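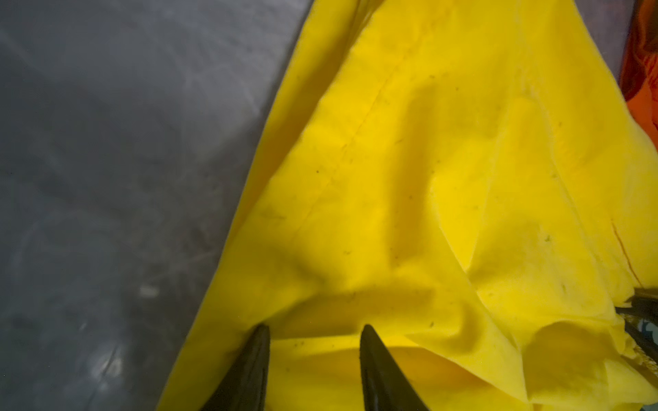
Vedanero garment steamer, the smaller one – 3 months in

Bought this in the sales because my old iron finally died and I couldn't face the ironing board any more. It lives in a cupboard, the board used to live in the hallway, so already a win for the flat.

Setup. Fill the tank, click it in, wait. The box says it's ready fast. Mine takes long enough to make a cuppa but not drink it. Light goes from red to green, no beep, I'd have liked a beep.

Cotton first as that's what most people want to know. Shirts, good. Not crisp, if you want a proper crease down a sleeve keep your iron. Day to day work shirts come out fine on the hanger, collar needs a second go. Pillowcases fine. Doona cover, forget it, ran out of water halfway and my arm was killing me. Linen is slow. Two passes, then pull it tight with your free hand, then another pass (mind your fingers, I didn't). Polyester is where it really shines, the creases just drop out. Curtains too – did the whole lounge room without taking them down, which is probly the best thing I've used it for.

Weight. Heavy when full. Fill it half way if you've got dodgy wrists. The Hurnano I borrowed before buying was lighter but it spat water all over a grey top and left marks, had to wash it again. The Vedanero has only spat on me when I tipped it too far forward, and the manual does warn you. Manual is tiny print by the way.

Cord is good, reaches from the powerpoint to the back of the door with some left over. It's 2000 watts so don't run it off the same board as the heater. Ask me how I know.

Things I don't like. The tank cap is a fiddly rubber thing that's already gone a bit loose. The fabric brush attachment fell off 3 times the first week and now lives in the drawer. No auto shutoff that I can find. And the stand they show on the box is sold seperately, a bit cheeky for the price.

Our water is hard so I've been descaling with vinegar in the old one, but the manual says don't do that with this, use filtered. So I'm using the jug. Will update in February if it starts clogging.

Would I buy again, yes, on sale. Full price no. 3 and a half out of 5, rounding up to 4 for the curtains.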